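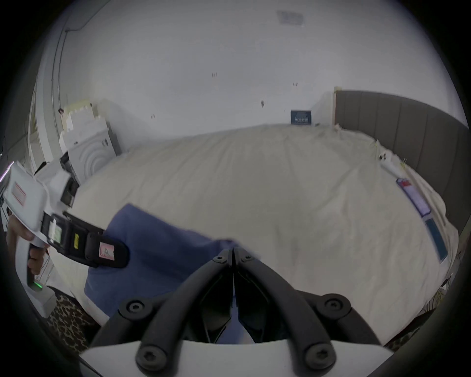 Bedroom with cream-white duvet and dark gray headboard.

Kelside Respite Stays: progress report to the Ostwood Fund, to the end of October

Dear Ghislain,

Thank you again for your patience over the summer, and for the kind note you sent when the boiler business was dragging on. I'm glad to say we have a good deal more to tell you this time.

Since the spring we have given 181 nights of respite to family carers, against the 200 we promised you for the full year. Most stays were two nights, though we had a few people come for four, and one lady from Sirnis who asked very sweetly if she might stay for a fifth (she did). The evening phone line took 253 calls, a lot of them after 9 p.m., which has made us think again about how we staff it.
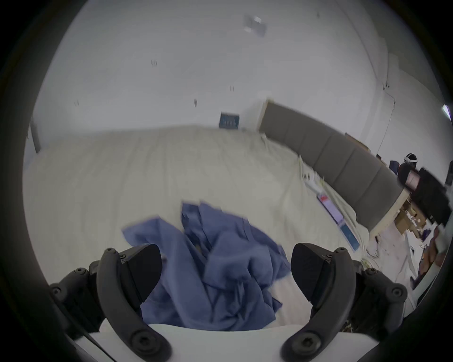
Laundry is still our biggest running cost after wages. The Kowalchuk contract went up in July, and we have moved towels back in-house to make up some of the difference – sheets and duvet covers still go out twice a week. I expect we will finish a little over on that line and a little under on travel.

We had feedback forms from 81 guests. The thing they mention most is sleep, and after that the breakfasts. Several asked for later check-out, and we would like to try noon from January if you have no objection.

The second payment has arrived safely. I will send the receipts separately, once I have found the one for the stair carpet.

With warm thanks from all of us,
Hendrik Coppens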